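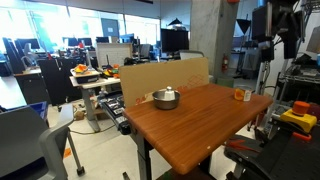
Table with the steel bowl on it

Sallov Home Forum > Furniture > Moving a dining table by courier

hondside_jo
Jun 11, 2023
We move in July and I have two quotes for the table. Zepeda want £211 door to door. Cosine are cheaper but only insure up to £1,068 for the whole load. Has anyone used either?

petrolblue
Used Zepeda last year. Two men, on time, no damage. They won't take legs off for you, so do that the night before and tape the bolts in a bag.

marl77
I'd disagree about the legs. Every time you undo them the threads get looser. Leave them on if it fits through the door. 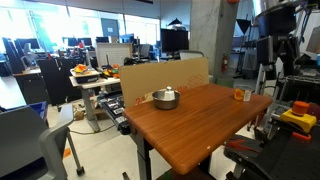 Re: Moving a dining table by courier

petrolblue
It depends on the fixings. Metal inserts can be undone as often as you like. Screws straight into wood, then yes, leave them.

hondside_jo
Mine are bolts into metal plates. The new hallway is narrow with a turn at the end, so I think they have to come off.

marl77
Fair enough. Don't put bubble wrap straight on the top though. It marked our varnish. Blanket first, then wrap.

kestrel_lane
Read the Cosine small print. They wouldn't pay for a scratch on ours as we'd packed it ourselves. The claim took ages and we got nothing.
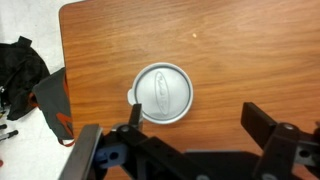 hondside_jo
Do Zepeda charge extra for stairs?

petrolblue
They did for us, £2 a step after the first flight. Ask them to put it in the quote.

hondside_jo
Will do. Going with Zepeda, I think.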